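Flimville Public Address Corpus: Data Card

Summary

The Flimville Public Address Corpus is a collection of transcribed speeches on economic policy, delivered by candidates and office holders to business associations in Broltgate and Sultside. It is intended for the study of political language, in particular how speakers describe growth, employment and regulation before an audience of employers.

Contents

The corpus holds 30 speeches, each supplied as a plain text file with a matching metadata record. The record gives the speaker's office, party, host association and the month of delivery. Question periods are included where the host released them — they are stored separately from the prepared remarks.

Transcription and review

Transcripts were prepared by Tâm Hứa and checked by Hòa Từ. Each speech passed through two rounds of review. Disputed passages are enclosed in square brackets, and applause and interruptions are noted in the metadata only. The Kim annotation scheme was applied to all prepared remarks and assigns every paragraph one of three labels: proposal, criticism or background.

Known limitations

Speeches given in Broltgate outnumber those given in Sultside. Three transcripts lack the opening greeting. Party labels reflect affiliation on the day of the speech and have not been revised for later changes.

Terms of use

The files may be used for teaching and noncommercial research. Users who publish results should cite the corpus by name and state the version consulted. Corrections are accepted until the end of November and will appear in the next release. 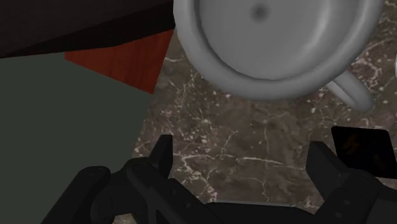 Corrections received after that month will be held for the following release. Each should quote the file name and the passage concerned.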